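Shared workshop in Nirnotside finishes wiring on home-built sorting arm 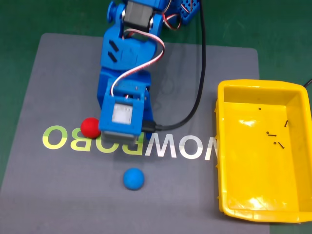 Members of the Treloar workshop in Nirnotside have completed the wiring of a four-axis robot arm built on one of the shop's shared benches, and have moved on to calibration. The arm was started in November by Warrick Kerslake, a retired instrument fitter, and Angus McPhee, who handles most of the electronics. It is intended as a small sorting machine for loose hardware. Screws will come later; for calibration the pair are using foam balls, one red and one blue, set out on a gray mat under the tool, with a yellow bin at the side of the mat. The forearm and the tool housing are blue, and a red-and-white ribbon cable runs between them in an open S-shaped loop.

The loop was the subject of most of the last month's work. In the first layout, the signal cable ran inside the forearm and came out through a slot near the tool. It worked on the bench with the joints held still. Under motion the cable was pinched at the elbow and two conductors failed within a week. The second layout put the cable outside the arm and tied it down at both ends, which protected the conductors but pulled on the connector whenever the tool turned to the end of its travel. The present layout leaves enough slack for the full range of the joint and fixes the cable only where it enters each housing.

Power to the tool is carried separately, on a thick black cable that leaves the side of the tool housing and returns up the arm. Kerslake said the two runs were kept apart to reduce noise on the position signal. Before the change, the controller recorded false readings whenever the tool motor started. McPhee logged 19 of these in one evening session. After the cables were separated and the shield was grounded at the controller end only, no false readings were logged over a session of the same length.

The joints are driven by stepper motors. The original plan called for direct drive at every joint, and the shoulder was built that way. It could hold the arm in a vertical position but lost steps when the arm was extended with the tool fitted. The shoulder was rebuilt with a belt reduction, using pulleys cut on the shop's own lathe. The first pair ran slightly out of round and produced a regular error at the tool that took several evenings to trace. The replacements were bored and turned in a single setup and the error is no longer measurable with the gauges available in the shop.

The rebuild cost speed. A complete pick and place cycle, from rest position to release over the bin, now takes 16 seconds, compared with 14 seconds before the reduction was fitted. Kerslake regards the loss as acceptable. The arm has no production rate to meet, and the slower approach has made it easier to stop a run by hand when a position is wrong.

Total spending on the project stands at 905 dollars. The largest share went to motors and drivers, followed by bearings and the power supply. The controller board was bought used. Brackets were bought with a standard hole pattern so that parts could be moved without drilling new holes, a choice McPhee said had paid for itself during the two cable changes. The plans are an adaptation of an older arm design named Karberg, which has circulated among members for several years as a set of hand-drawn sheets. The builders kept the link lengths from those sheets and redrew nearly everything else.

Calibration is being done in stages. In the first, the arm is driven to a series of marked points and the offset at each is measured with a height gauge and a steel rule. The offsets go into a table that the controller applies to later moves. In the second stage the tool is lowered over a ball, closed, raised, and sent to the bin. The balls give a little when gripped, which allows for errors in height that would damage the tool if it came down on something hard. They are also light enough that a dropped one does not alter the readings for the rest of the run.

Results from the first stage show the arm repeating well in the center of its reach and less well toward the outer limit. McPhee attributes the difference to flex in the base plate. A stiffer plate has been cut from thicker stock but has not been fitted, as doing so means taking the arm off the bench and repeating the offset table from the start. The two builders have agreed to finish the second stage on the present plate and then make the change.

No camera is used to find the parts. Positions are entered by hand, and the arm goes to where it has been told a part will be. An earlier version of the plan included a sensor under the work surface, and some of the code for it is still in the controller. It has been left in place but switched off. Kerslake said a fixed feed tray with shallow pockets would do the same job at lower cost, and that one is being laid out on paper.

Work on screws depends on a new set of jaws. The current ones close to a gap that is too wide for the shorter fasteners the shop uses most. McPhee has proposed a magnetic tip for steel parts, with the jaws kept for brass and nylon. Kerslake favors narrower jaws for everything, on the grounds that a magnetic tip will pick up more than one screw at a time and leave the small ones magnetized. Both will be made and tried on the same tray.

The arm shares its bench with other projects and is powered down at the end of each session. A key switch on the supply cuts the motor drivers without cutting the controller, so the offset table is kept while someone has their hands near the joints. The switch was added at the request of other bench users. With the drivers off, the upper links can sag, and a wooden prop is placed under the elbow before the key is turned. A spring counterbalance has been discussed but would require a new shoulder bracket.

A copy of the wiring diagram is pinned up beside the bench, with the cable lengths and connector numbers marked. The parts list and the offset table are kept in the project binder. Members who want to build from the same drawings have been asked to wait for the revised base plate, as the hole positions at the front edge will move. One second arm is already planned, by a group from the Witedow evening class, who intend to use the same controller with shorter links.

The builders expect to run the arm with the new jaws during the workshop's next open evening, which starts at 7 p.m. Visitors may watch from the far side of the bench. The lathe and the drill press will not be available that evening.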